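About Us

Skip to content
Home | Classes | The Shop | About | Find Us

Learn to fold. No, really!

The Loremville School of Laundry and Linen teaches the home skill that most of us picked up by watching somebody else do it in a hurry. We teach sorting, stain treatment, line drying, ironing, mending and (our great love) folding. Our classes run all year in the back half of the old Pirzada grocery on the Loslow road, and the front half is still a shop, so you can buy a cold drink on your way in and most people do.

We started with one class a month and a borrowed ironing board. These days we have a proper program with three levels, and 188 people finished at least one of them last year, which thrilled us to bits. Some came because they were moving into a first apartment. Some came because they had been folding for fifty years and wanted to argue about sleeves. We love both kinds, and we put them at the same table whenever we can!

What we teach first

Everybody begins with a T-shirt. It's soft, it slides, it never lies the way you want it to, and if you can square up a T-shirt you can square up nearly anything. Lay it down, find the shoulders, find the hem, and smooth from the middle outward with flat hands. Then look at the side seams before you fold a single thing. A shirt that has been twisted in the dryer will have one side running off toward a corner, and you want to pull that back into line while it's still flat. Fold it crooked and it stays crooked all the way to the drawer.

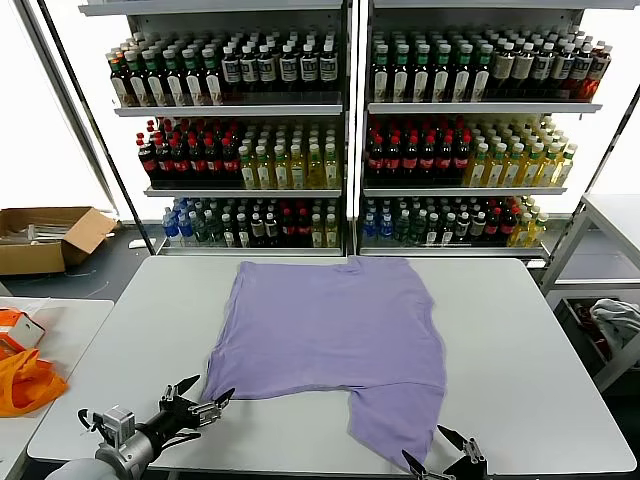
Do I need to bring my own laundry?
Only if you'd like to. We keep plenty of practice shirts, towels and pillowcases for every class, but a bag of your own clean things is welcome, and you'll go home with it folded.

How the levels work

Level one is shirts, towels, socks and pants. It takes one evening, starting at 6:30, and we cap it at 12 people so there's room to spread your elbows. You will fold the same shirt a lot of times. We promise it gets fun somewhere in the middle, usually when the table goes quiet and then somebody holds up a really good one and everyone cheers.

Level two is the awkward stuff: fitted sheets, hoodies, anything with straps, baby clothes, and the dress shirt you need to get into a suitcase. The fitted sheet part takes a good chunk of the class and we make no apologies for that. Bring patience and short sleeves.

Level three is fabric care. We read labels, test stains, talk about water temperature and iron linen until our arms are tired. It's the class we were most nervous about adding (who wants three hours of stains?) and it's now the first one to fill up every October.

A word about method

We teach the thirds fold as our house fold. Sides in, sleeves back on themselves, then up from the hem in thirds so it stands on its own in a drawer. There are plenty of other good folds, and our teachers have favorites they will happily show you after class. If you were taught to fold in half and half again and it works in your closet, keep doing it. We'd still like to show you what to do about that neckline.

We fold on plain, light tables with nothing on them but the work. You see the wrinkles better, and a dark sock has no place to hide. At home a made bed is fine, though it's a little low for your back. A kitchen counter is better. Wipe it first!

If a shirt gets away from you and bunches up, don't try to rescue it fold by fold. Pick it up by the shoulders, give it one good shake, and lay it down again. 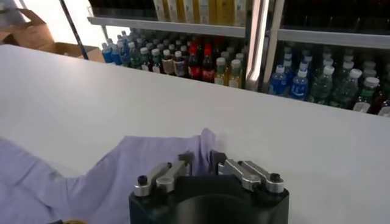 Lavender cotton-candy color, plenty of folds, soft creases across it.

Beyond the classroom

Twice a year we run the Hernodon Mending Day, where you can bring a torn pocket or a dropped hem and sit down with someone who knows how to fix it. It's free, it's noisy, and the button jar alone is worth the drive. We also visit schools and senior centers with a trunk of practice clothes. If your group would like a visit, ask at the counter or send us a note through the Find Us page.

Our teachers all came up through the classes themselves, so every one of them remembers their first fitted sheet.

Visiting

Come in through the shop door and walk straight back. Parking is behind the building. Street shoes are fine, and so are kids over eight if they come with a grown-up.

Next: See the class list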